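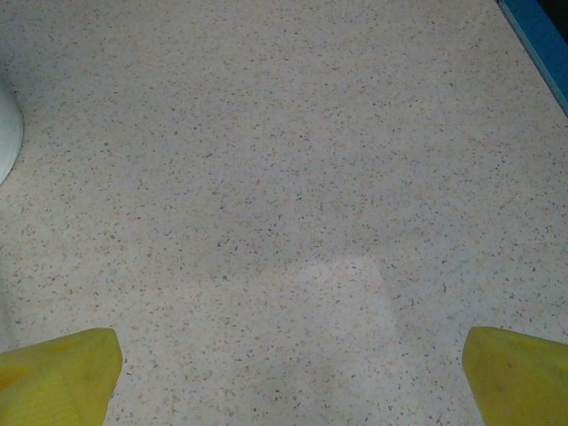 Section 2: Setting Up Your Speckled Worktop for Sorting Bottles

A speckled top is a wonderful surface to sort on! The little flecks hide the small scuffs of daily use, and a smooth matte finish lets bottles slide along without catching. A few minutes of care now will make every round of sorting quicker (and a lot more fun).

What you need

The Parside worktop, fitted as shown in Section 1
One round waste bin with a tapered base
Liner bags, 30 liters
Two soft cloths and a little dish soap

Preparing the top

1. Wipe the whole surface with a damp cloth, working from the back edge toward you.
2. Dry it with the second cloth. Look across the top from a low angle, as drips love to hide among the flecks.
3. Run your palm lightly over the surface. Anything gritty should come off before a bottle gets dragged across it.

CAUTION: Do not use scouring powder or steel wool. Both leave shiny patches on a matte finish, and they can't be buffed out.

Fitting the bin and liner

4. Stand the bin toward the rear of the top, a little to one side, so the middle stays free for bottles.
5. Shake the liner open and push it down until it touches the bottom.
6. Fold the spare length over the rim all the way around. Aim for a fold of about 26 cm in total, front and back together. A loose flap is fine!

NOTE: The Ravero liner has a wide mouth and folds over more easily than the standard one. Either will do the job.

Laying out the bottles

7. Check that every cap is on tight, then lay the bottles down in front of the bin and beside it. They don't need to be in rows.
8. Pick each bottle up by the top, bring it over the rim and lower it in upright. Let go only when it is well inside the opening.
9. Keep going until the bag is comfortably full, then lift the liner out by the folded edge.

CAUTION: Never press bottles down with your fist. A split liner on a clean worktop is a sad sight.

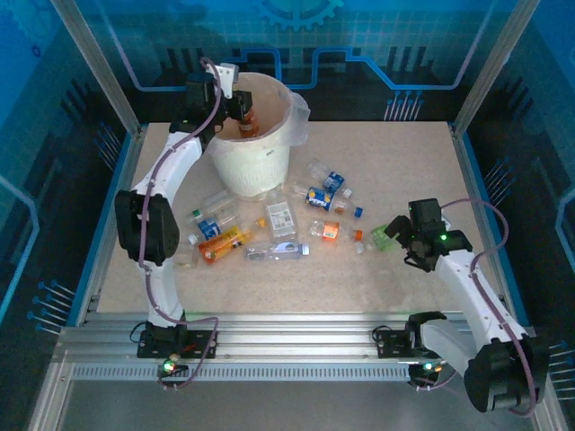 Can I sort glass on the same top?

Plastic only, please. A dropped glass bottle can chip the surface, and the liners aren't made for sharp edges. Use the Fludgate crate for glass and keep it on the floor.

Cleaning up afterward

10. Wipe up sticky rings with warm water, no hotter than 40 °C, and a drop of soap.
11. Rinse the bin, let it air dry upside down and fit a fresh liner before you put it back.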